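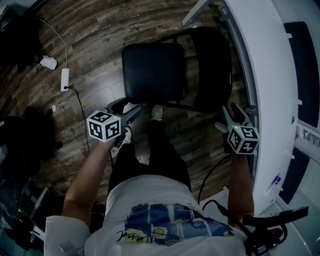
Why do students in shared apartments sleep less in their first year than they planned to?
The main reason in our answers was evening noise in the kitchen and the hallway, and after it came the habit of studying in bed.

Sleep and Study Habits in Shared Student Housing
Project report, second semester
Group 7
Supervisor: Sabine Fröhlich
August 2023

1. Background

When I moved to the Hagedorn residence, I expected that the difficult part of the first year would be the exams. Many of my classmates told me that they were tired already in October, long before any exam. Our group wanted to find out if this is a common situation and what the students do about it.

We read several older student reports from the department library. Most of them asked only how many hours a person sleeps. We wanted to know also where people study, at what time they stop, and who they share the rooms with.

2. Method

We prepared a paper questionnaire with two pages and gave out 100 copies in two residences, Hagedorn and Priveck. We got back 63 that were complete. The other copies were not returned or had empty pages, and we did not use them.

Hagedorn is an older building, where four or five students share one kitchen. Priveck has smaller apartments for two persons. The rent is similar, so we thought that the comparison would be fair. Later we noticed that Priveck has more students from the higher years, and this makes the comparison weaker.

Seven students agreed to keep a sleep diary for two weeks. They wrote down the time when they went to bed, the time when they got up, and one sentence about the evening. We used a form from Todska, a small website for planning study time, and we changed it a little – the original had no place for naps.

3. Results

Students in Hagedorn went to bed later than students in Priveck. They did not get up later, because the first lectures are the same for everyone. Noise was the most frequent complaint in Hagedorn. In Priveck people complained more about the heating and the street lamps.

The second result was less expected for us. Students who study in bed said more often that they need a long time to fall asleep. This was the same in both buildings. Several people wrote that they know it is a bad habit, but the desk is full of other things or the library closes too early.

In the diaries we found in total 139 comments, for some evenings more than one. Many of them are very short, such as "neighbors cooking again" or "phone until late." One student from Ladby wrote each day about the train home, and we could not use most of these comments, although they were nice to read.

Naps were more common than we thought. Five of the diary students slept in the afternoon at least once a week, and after a long nap they usually went to bed later.

4. Problems with our work

The sample is small and we knew many of the people who answered. It is possible that they wanted to help us and gave the answers we liked. The question about coffee was also not clear, because we did not say if tea should be counted. We removed it from the analysis.

5. Suggestions

We suggest that the residences agree on quiet hours for the kitchen on evenings before lectures. In Hagedorn a paper with quiet hours is already on the door, but it is old and the times are hard to read. A second study room would help too – the present one has only six chairs and is locked on Sundays.

We will send a short version of this report to both residences in September. The questionnaire and the empty diary form are in the appendix.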